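Intan Harahap
@intanh · Saturday, March 1, 2025

Balcony maintenance thread. Last done in December, badly. Notes are for me next time, but the dilution numbers may be useful to somebody.

1/ Inventory of problems. A winter's worth of road film on the flat surfaces, pollen on top of that, and water spotting where the upstairs planters drain onto us. The film is slightly greasy. Plain water moves it from one place to another.

2/ Cleaner is washing soda, 35 grams per liter of warm water, plus 8 ml of unscented dish soap. I used 65 grams last time and spent the evening rinsing off a white haze. Stir the soda in first and add the soap after it dissolves, otherwise you get foam and can't see the undissolved grains.

3/ Staging matters more than chemistry on a balcony this narrow. Everything lives in one perforated basket and gets parked on the low stool. Bowl, sprayer, cloth. If it doesn't fit on the stool it stays inside. 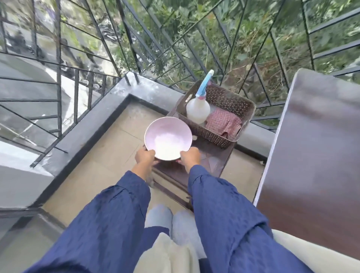 4/ Buy the powder in the big bag and decant it. The Kodance tub costs more per pound and the lid cracks in cold weather. A wide bowl also lets you break up lumps with the back of a spoon before they get anywhere near a nozzle.

5/ On nozzles: undissolved grit is what kills trigger sprayers. My last one seized in December with a crust on the inlet screen. Soaking it in vinegar freed it for one more session, then it quit for good. Strain the mix through a coffee filter – it takes a few minutes and saves a sprayer.

6/ Order of work: railing top, ledge, loose board, table, floor. High to low, and dry to wet where there's a choice. Brush off loose grit before any liquid touches a surface. Grit under a sponge is sandpaper.

7/ Spray, wait, scrub. The wait is four minutes in shade. In direct sun I cut it to two and work in smaller sections, as dried soda is more trouble than the original dirt. Overlapping passes, light pressure, turn the sponge often. Pressing harder mostly empties the sponge. 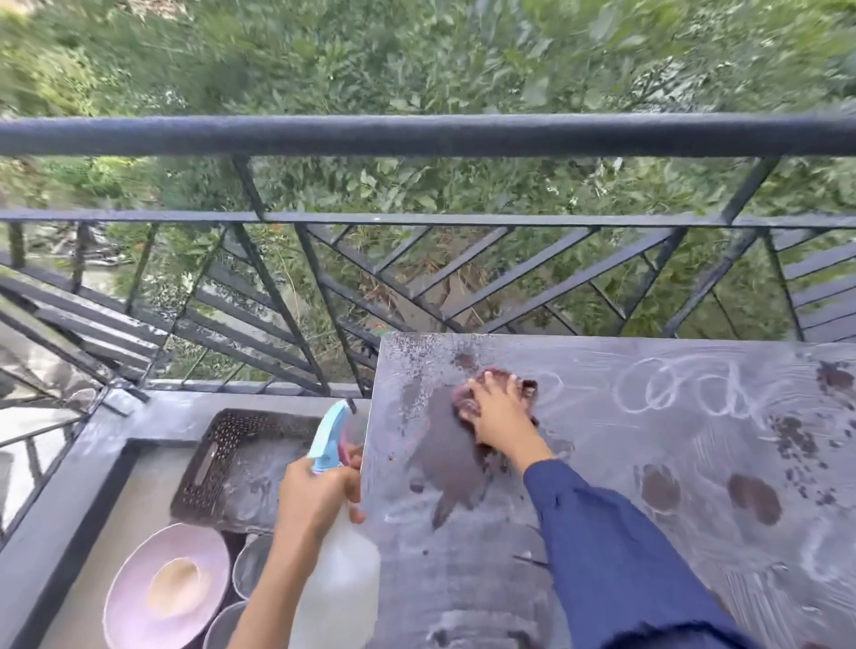
Karim Boutros
@kboutros
Replying to @intanh
Does soda at that strength do anything to bare metal? Our railing at the Rundach building is painted but chipped at every joint, and I'd like to keep what paint is left.

Intan Harahap
@intanh
Steel is fine with it. Aluminum is not, so check with a magnet first. I keep it off chipped joints anyway and use soap and water there, then dry them by hand. Trapped water is the bigger risk.

8/ Rinse twice. First pass with a well-wrung cloth, second with clean water and a few drops of vinegar. Don't mix the vinegar into the soda bottle – they cancel out and you've made fizzy salt water.

9/ Glossy tabletops are the exception. No soda. Soap and water, then straight to a dry cloth, working toward the light so streaks show up while they can still be buffed out. Small stuff can stay put while you do the other end, then swap.

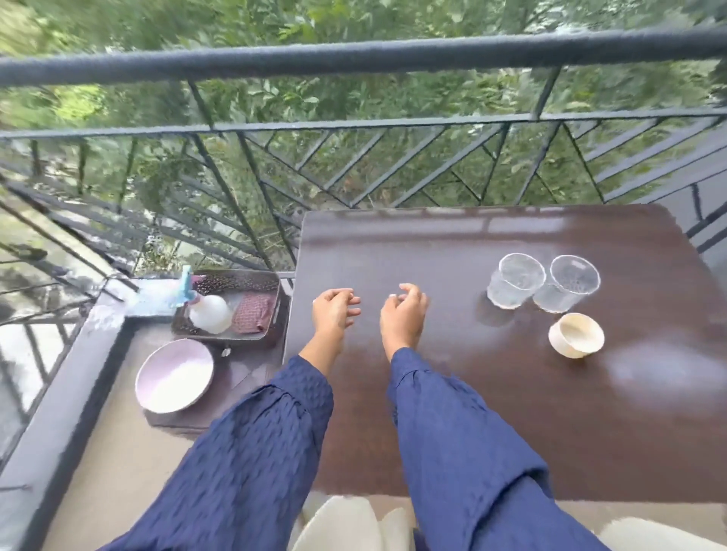

10/ Time budget was 35 minutes for the railing and ledge, 21 for everything else. The floor went over. It always does, on account of the drain corner.

11/ Still open: the Matar sealant along the ledge is lifting in one spot. I'll recheck after the next hard rain before cutting any of it out.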